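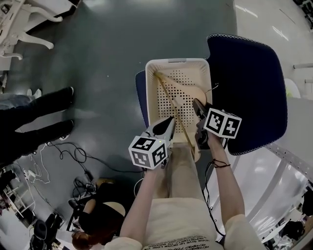 Expenditure on the Tillow hand-held gripper programme remains within the second-stage allocation, and one line of the budget needs to be revised before the next order is placed. The original plan covered the grippers and marker cubes in detail but treated cabling and work surfaces as minor items to be met from general stock. Neither assumption has held. Basket tasks with thin objects are done seated, with the basket on an upholstered chair, one gripper in each hand and a cable trailing down beside the operator's arm, while further cables lie in a tangle on the floor by the power strip. We therefore ask that cable management and a fixed low stand be moved into the equipment budget proper.

Recording to the end of this period stands at 481 episodes, of which 351 passed the quality check at Jornport. The main cause of rejection was loss of marker tracking when one hand passed over the other. The second was a break in the data link, which we attribute to strain on the connector at the gripper end. A shorter lead with a right-angle plug has been specified and a sample requested from Anghel. No result can be given until it has been through a full recording block.

Status of purchases:

Grippers: one pair in use, second pair on order from Anghel. Delivery date confirmed in writing.
Marker cubes: held in stock. Reprinting of worn faces is charged to consumables.
Leads and connectors: existing stock only. Revised specification awaiting sample.
Low stand: not ordered. Drawing complete, quotation requested from Iltgate.
Overhead cable support: not ordered. Two options under review, as set out below.

The first option is a ceiling track with sliding carriers. It gives the cleanest run to the operator but requires fixing into the building, and the landlord's consent would be needed at the Iltgate site. The second is a free-standing boom with a weighted base. It costs less to install and can be moved between rooms, although the base takes up floor area close to the operator. 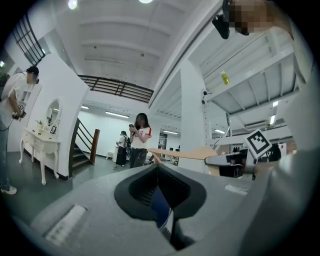

On present information we favour the boom. The recording area is shared with other work and its layout changes often, so equipment fixed to the ceiling would be in the wrong position for part of the year. The boom could also be returned to stock at the end of the programme, which the track could not. The drawback is reach: tasks with long items need clearance on both sides, and the supplier's standard arm will have to be checked against the longest piece on the task list.

Spares are the other open question. The current holding is one set of jaw tips per gripper. Tips wear unevenly on thin or hard objects, and a change part-way through a block means repeating the calibration. We propose a holding of 40 tips, bought as a single lot, so that all grippers can be changed together between blocks. The unit price falls at that quantity and the lot can be stored at Jornport without further cost.

Decisions requested from the funder:

Approval to create a separate budget line for cabling and supports, funded by transfer from contingency.
Approval of the tip order in a single lot.
Agreement that the low stand may be ordered on receipt of the Iltgate quotation, provided it falls within the amount transferred.

The overall programme total is unchanged by these requests. If the lead sample fails, a wireless link will be costed separately and reported next period.

Posted September 8, 2026 by Tillow Project Office

Comments

benchnotes: Does the boom quotation include the weighted base? Ours was listed as an accessory and came on a later invoice.

Tillow Project Office: It is included. Floor protection under the base is extra.

k_stores: Please keep the tip batches labelled separately even if they arrive as one lot. We had mixed hardness in a previous delivery.

lowbench: Would a height-adjustable stand be considered? A fixed one will suit some operators and annoy the rest.

Related items

Tillow first-stage equipment report
Jornport quality check: reasons for rejection
Marker cube printing and replacement guide
Iltgate site: access and fixing rules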